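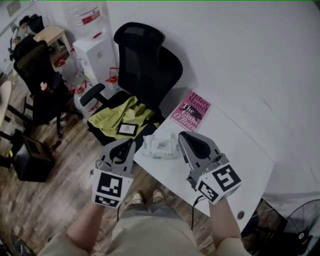 A white office desk with a paperback book and a small packet on it. Look for the round hole near the corner.

Home | Things Around Us | Body and Health | Words | For Teachers

What's That Hole in the Desk?

Sit down at an office desk and you might find a round hole in the top. It goes all the way through. Nothing has broken. The hole was put there when the desk was made, and it has a name: a grommet hole.

A grommet is a ring that fits inside a hole and makes the edge smooth. Many desk grommets are plastic, and some are metal. People often use the word for the whole thing, hole and ring together. Some come with a little cap that you can turn or lift out.

What is it for?

Computers, lamps and phone chargers need power, and the power point is usually on the wall or the floor. Without a hole, every cable has to run across the desk and hang over the edge. It can get caught on a chair arm, or a person can trip on it. With a hole, the cable drops straight down behind your knees.

Desk holes are often near a back corner, but a desk can be turned around or pushed against another one, so you may find the hole near the front.

Why do office chairs have holes too?

Both black chairs beside the desk have mesh backs. Mesh is a kind of fabric with lots of tiny gaps. It is stretched tight over a frame so that it can hold you up. Air moves through the gaps, and this helps your back stay cool on a hot day in January.

Mesh gives a little when you lean on it. A wooden chair doesn't, so people sometimes add a cushion.

What about the book?

The book is a paperback called The Giant, O'Brien, by Hilary Mantel. It's a novel for adults. A paperback has a cover made of thick, bendy paper. A hardback has a stiff cover made of board, so it weighs more and takes up more room in a bag.

Try it yourself

You will need a shoebox, a pencil, a pair of scissors and 2 pieces of string.

1. Turn the shoebox upside down. This is your desk.
2. Ask an adult to make a hole near one corner.
3. Lay one string across the top and let it hang over the side.
4. Push the other string down through the hole.
5. Move a toy car around on top. Which string gets in the way?

Words to know

Grommet: a ring that lines a hole
Mesh: material with many small gaps
Paperback: a book with a bendy cover

Comments (3)

My desk at home has 2 holes and I keep losing rubbers down one of them.

We did the shoebox with 23 kids in Year 3. Use a thick cardboard box if you can, the thin ones tear at step 4.

Can you do one about why chairs have wheels please

Contact us | © Botdale Kids | Back to top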